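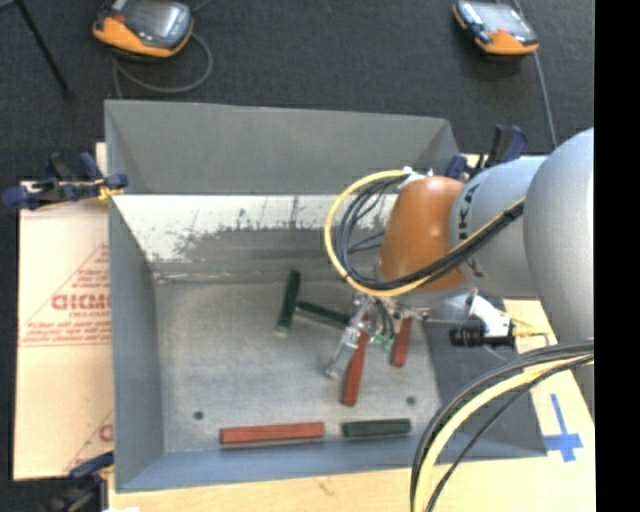

Month three of the bin picking project for the automation elective. Posting notes as I go, mostly so the next group can find them. Team name is Gitivgate, for reasons lost to a group chat.

Task as written in the course handout: pick rectangular blocks from a metal bin, sort by color, place in two trays. Red left, green right. No fixturing of the blocks and no operator input after start.

The arm is a KUKA, shared between all the lab groups. We get it in two-hour slots. Losing a slot to calibration hurts, so most of our November work has gone into making calibration short.

First lesson: clamp the bin. In our early runs the finger would touch a wall, the bin would shift a few millimeters, and every pick after that was off by the same amount. We spent an evening looking for a bug in the transform code. There was no bug in the transform code.

We use clamps at the corners now. The bin pose is taught once per slot and checked against the tape on the table. If the check fails, we reteach. No exceptions, even when the slot is nearly over.

Second lesson: the walls slope. Good for blocks sliding back toward the floor, bad for our collision model, which had them vertical. The planner kept approving approaches that would have put the gripper body into the metal. Bratilau (our planner wrapper) now loads a tapered bin.

Detection. Red segments easily on gray. Dark green does not. Under the overhead lights the green blocks sit close to the scuffed areas of the floor in brightness, and the first threshold set split single blocks into fragments.

Fix was dull: work in hue, drop low-saturation pixels, then fit rectangles with a known aspect ratio. Fragments that share a long axis get merged. It's slower by a bit but it stopped inventing blocks.

Current failure list, in order of annoyance:
1. Two blocks touching, no gap for the finger
2. Block lying flat against the near wall
3. Arm blocking the camera during the re-look

On number 1: side by side is hard, end to side is easier. With a T arrangement you can usually grab the free end and drag. We added a nudge move for the rest – finger closed, low, 10 mm sideways, look again. Maximum of 2 nudges per block, then skip it and come back.

Number 3 is our own fault. We were taking the second picture before the arm had retracted. Moving the retract earlier costs cycle time, but a picture of your own hoses is worth nothing.

Speaking of hoses: route them before you teach anything. Ours loop out past the wrist and the loop moves with joint 6. Our instructor, Keith Faulkner, had us jog the wrist through its full range by hand and watch the slack. One cable tie came off. Better then than at speed.

Next up is the demo against the Vanside and Ledesma teams. Same bin, same blocks, scored on correct placements first and time second. We're keeping the speed override low until the nudge logic is stable.

Code cleanup after the demo. Calibration script will go up first, as it's the only part with comments.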